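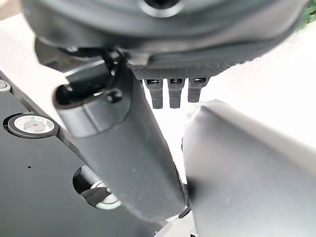
Wrist camera view: pad and its three teeth at the top, black finger crossing in front of the plate, gray finger at right.

2022-09-18

I rewrote our hand inspection rules over the weekend. The old ones dated from May and had grown to 64 lines, a lot of them copied from the maintenance sheet for a different hand. People skipped to the bottom and signed. I would have done the same.

The new version fits on one side of a page. We start using it on the Trosard cell first, then Selia if it holds up. I'm putting the main parts down for anyone who has to write something similar, and so I can find them again.

Look before you touch. The first check is done through the wrist camera with the arm stopped and drives off. You are looking at the same view the software gets, so if you can't make out the edge of the pad or the ends of the teeth, stop there and write it up. Strong light off a white bench will wash out the background. That's fine as long as the outlines of the fingers stay sharp.

Dust and scuffs are two separate entries. The old sheet had one box for "surface condition" and it was useless. Dust gets wiped off with a dry lint-free cloth and logged as cleaned. Scuffs get logged with the finger and the spot, and you compare against the last entry. The black finger has both at the moment, specks of dust and a few lighter marks along its length. Light marks are allowed. Anything you can catch with a fingernail is not, and the hand comes off the cell.

Teeth are checked one at a time. Write left, middle, right, as seen in the camera view. We had a long argument about whether left should mean the robot's left, and I lost patience with it. Everybody fills in the log while looking at the screen, so screen left it is. Camera view also makes teeth look different lengths depending on the angle, so don't reject one on the picture alone. Put a gauge on it.

Keep the closing gap clear. Where the two fingers come together in a V, no cable ties, no tape, no labels. If you need to mark a part, mark it on the outside of the housing. Hands stay out of the gap any time the drives are live, including in slow mode. I took out the old exception for "brief adjustments" entirely.

Fittings in the plate get looked at from the side with a flashlight. The bright metal reflects straight back at the camera and hides whatever is on it. One of the others sits partly behind the finger from this angle, so the camera check doesn't count for it. The old sheet let you tick all of them off from the screen.

Save one picture per inspection, before cleaning. Same arm position every time, same name format, into the shared folder. The position is stored as a preset called Lennox on both cells. Don't jog it by eye.

Intervals: a full check every 4000 cycles or every 2 weeks, whichever comes first. A short check (camera view and gap only) at the start of each shift. After any collision stop you do the full one, even if the part looks fine and the line is waiting.

Signing means you did the check yourself. If you did half and someone else did the other half, two signatures, and say who did what.

I went through the old log while doing this. Of 232 entries, most say "OK" and nothing more. I can't tell from them when any mark on any finger first showed up, and that was the main thing I wanted to know.

Still open: torque values for the finger screws, and whether the Caltasura hands can share the same sheet or need their own. I'll update this post when the torque numbers are in.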